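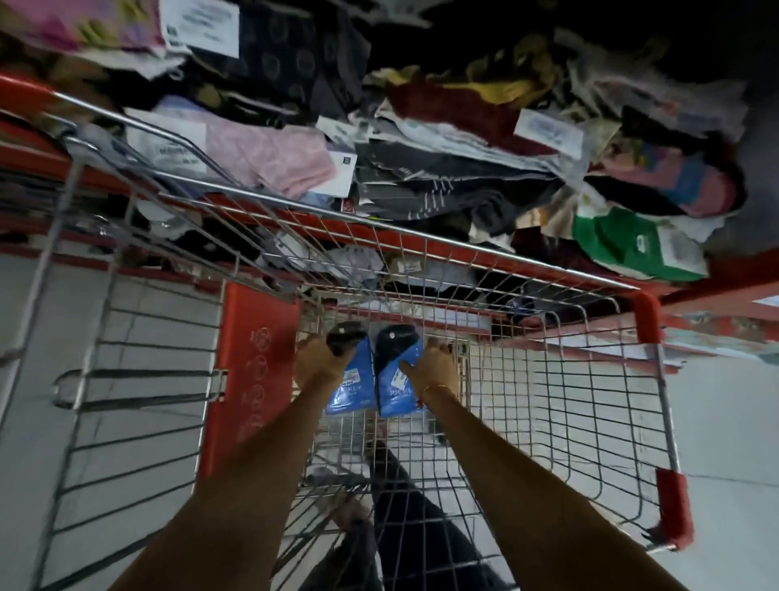
Shoppers at the Sasum store on Jotia Street want the clearance shelves kept past the weekend, and one told the Drurum newsletter on Monday that packaged underwear and socks should never have been mixed in with the sweaters to begin with.

The store is clearing 1549 items of clothing before its back wall is rebuilt. Prices are down by up to 40 percent, with a limit of six packages per customer on basics such as briefs and undershirts. Folded tops and pants are not limited.

"I came in for two packs and spent half an hour digging," another shopper said. "The prices are good, but put the sizes together."

Jaramillo, the company that owns the store, said staff would re-sort the shelves by size each morning before opening -- starting with children's wear. Unopened packages can be returned with a receipt. Opened ones cannot.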